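Praktikum Handhabungstechnik, Skriptteil 4
Regeln für das Greifen biegeschlaffer Teile

Dieser Teil gilt für alle Gruppen, die an der Zelle Sandel arbeiten. Die Sicherheitsunterweisung aus Teil 1 wird vorausgesetzt.

4.1 Begriffe
Biegeschlaff nennen wir Teile, die unter ihrem Eigengewicht die Form ändern: Tücher, Beutel, Netze, Folien. Ihre Lage lässt sich nicht durch eine einzige Pose beschreiben. Im Protokoll wird deshalb immer der Greifpunkt angegeben, bezogen auf ein festes Merkmal wie Naht, Saum oder Reißverschluss.

4.2 Vor dem Einschalten
Arbeitsraum freiräumen, Kabel außerhalb des Schwenkbereichs führen. Schraubverbindungen am Greifer von Hand prüfen. Fingerbeläge auf Risse und lose Fasern ansehen -- beschädigte Beläge werden getauscht, nicht geklebt. Der Not-Halt wird zu Beginn jeder Sitzung einmal ausgelöst und im Heft abgezeichnet.

4.3 Grenzwerte
Greifkraft höchstens 28 N, bei Netzgewebe 26 N. Die Werte sind in der Steuerung Fisteo hinterlegt und dürfen von Studierenden nicht geändert werden. Verfahrgeschwindigkeit im Einrichtbetrieb: siehe Aushang.

4.4 Anfahren und Greifen
Den Greifer offen an die Kante des Teils führen und anhalten. Erst im Bild der Handkamera prüfen, wo die Finger zum Rand stehen, dann schließen. Bei Beuteln mit Reißverschluss am Einfassband greifen. Zipper und Clips bleiben außerhalb der Greifzone.

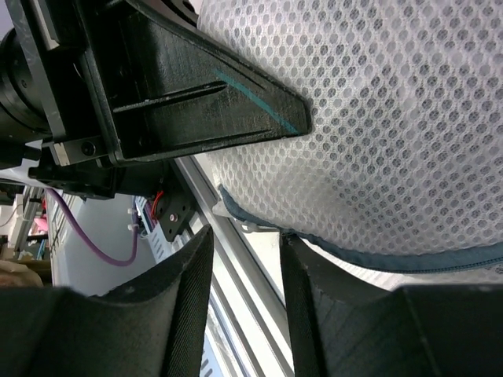 4.5 Abbruch
Hängt Gewebe an einem Halter oder einer Schraube fest, wird nicht weitergezogen. Bewegung stoppen, Antriebe abschalten, Teil von Hand lösen. Jeder Abbruch kommt mit Greifpunkt und Kraftwert ins Protokoll, auch wenn der nächste Versuch gelingt.

Abgabe der Protokolle bis 17. Juli im Ordner Retent.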